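Suche Suchbegriff eingeben Suchen

Automatisierungstechnik II — Begleitblatt zur Exkursion
Vorführung Zweiarmrobotik, Tag der offenen Tür bei Tratura
Dozentin: Heike Diekmann

Das Blatt fasst zusammen, was bei der Vorführung besprochen wurde. Es ersetzt nicht die eigene Mitschrift. Der Teil zur Greifplanung ist prüfungsrelevant, der Rundgang durch die Halle nicht.

1. Ablauf
Die Gruppe wurde von Rüdiger Steinbach empfangen. Nach der Sicherheitsunterweisung ging es in Gruppen zu je 16 Personen an den Versuchsplatz. Die Steuerung erklärte Ida Hollmann, Fragen zur Mechanik der Hände beantwortete Fraser Forsyth.

2. Die Aufgabe
Gezeigt wurde eine klassische Fügeaufgabe: Ein Block mit runder Durchgangsbohrung soll auf einen stehenden Zylinder gesetzt werden. Der Zylinder steht auf einer quadratischen Grundplatte. Für den Menschen ist das trivial. Für den Roboter sind drei Dinge gleichzeitig zu lösen: Lage des Lochs, Ausrichtung des Blocks zur Zylinderachse und Kraft beim Aufsetzen.
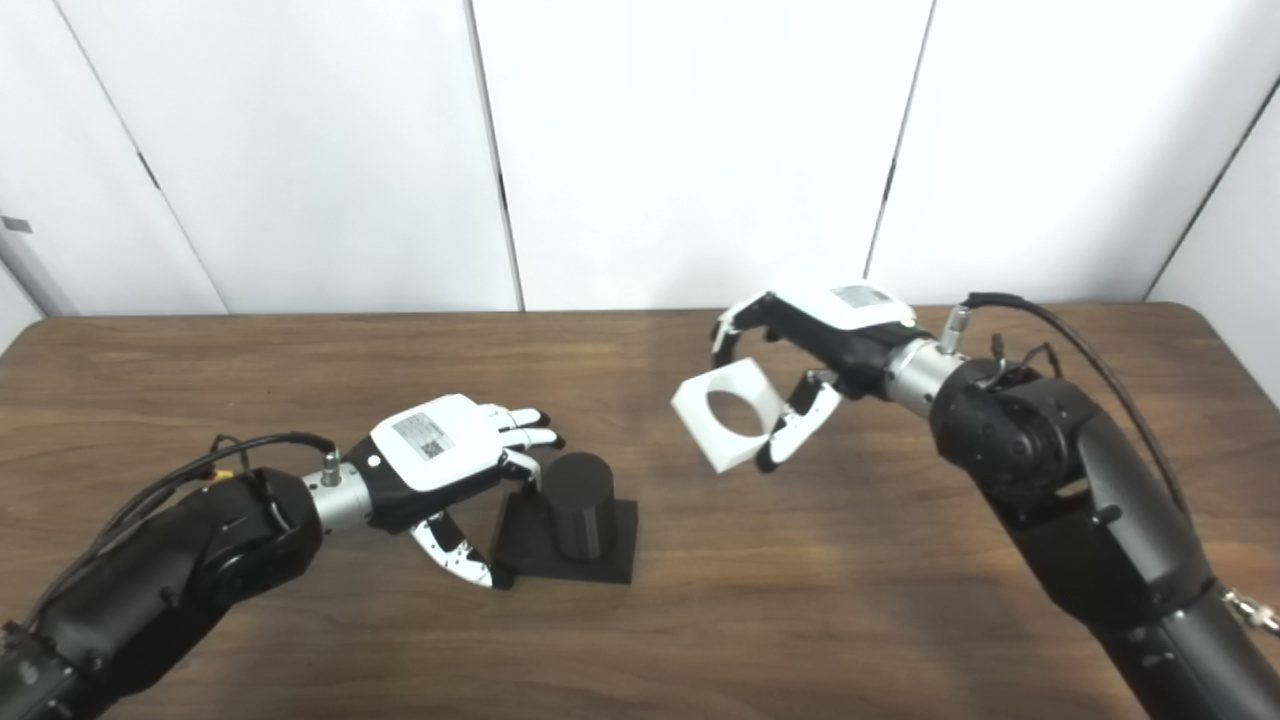
Wird der Block schräg aufgesetzt, verkantet er. Mehr Druck hilft dann nicht, weil die Reibung an den beiden Kontaktpunkten mitwächst. Üblich ist deshalb, die Kraft zu begrenzen, kurz zurückzufahren und die Neigung zu korrigieren. Die Regelung arbeitet nach Angabe von Frau Hollmann mit 500 Hz, die Bildauswertung deutlich langsamer. Zwischen zwei Bildern muss sich der Arm also auf Gelenkwinkel und Momente verlassen.

3. Rolle der zweiten Hand
Eine Hand führt den Block, die andere kann die Grundplatte sichern. Ohne Gegenhalten kann die Platte beim Aufsetzen verrutschen — dann stimmt die Zielposition nicht mehr.

4. Aufgaben zur Nachbereitung
a) Skizzieren Sie die Kräfte am verkanteten Block.
b) Begründen Sie, warum eine Fase an der Bohrung die Aufgabe erleichtert.
c) Bei einer Versuchsreihe mit 50 Durchläufen treten 4 Verkantungen auf. Wie groß ist die Quote, und was sagt sie über die Zykluszeit aus?

Abgabe bei Evie Bunting im Sekretariat.

Kontakt | Impressum | Nach oben
0 Kommentare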